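Stadtbibliothek Denau
Informationen zur Neugestaltung des Lesesaals (1/5)
Der Lesesaal im Obergeschoss bleibt im März geschlossen. Alle übrigen Bereiche sind wie gewohnt zugänglich.

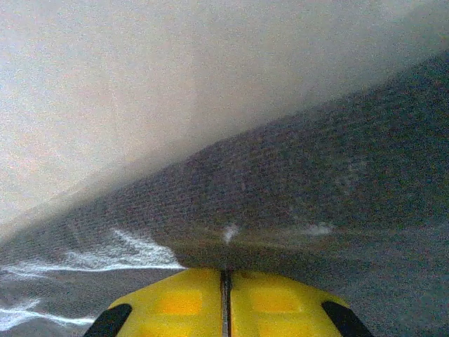
2/5
Grundlage der Neugestaltung ist die Rückmeldung unserer Nutzerinnen und Nutzer, die vor allem den Geräuschpegel und die Blendung an den Fensterplätzen bemängelt haben. Für die Ausstattung wurde ein zurückhaltendes Farbkonzept gewählt. Dunkelgraue Flächen mit textiler Struktur stoßen dabei an helle, glatte Flächen, sodass sich die Bereiche auch für Menschen mit eingeschränktem Sehvermögen leichter unterscheiden lassen.

3/5
Vorbestellte Medien liegen während der Schließung an der Theke im Erdgeschoss bereit. Die Abholfrist wird auf 9 Öffnungstage verlängert. Zeitungen und Zeitschriften finden Sie vorübergehend im Foyer.

4/5
Einzelarbeitsplätze stehen im Gruppenraum Kanallow zur Verfügung. Eine Reservierung ist für jeweils drei Stunden möglich, persönlich oder telefonisch. Nicht in Anspruch genommene Plätze werden nach einer Viertelstunde neu vergeben.

5/5
Fragen zur Barrierefreiheit und zur Raumplanung beantwortet Gemechu Weldu, Leitung Benutzungsdienste. Die Sprechzeit beginnt täglich um 14 Uhr. Den Termin der Wiedereröffnung geben wir an dieser Stelle bekannt.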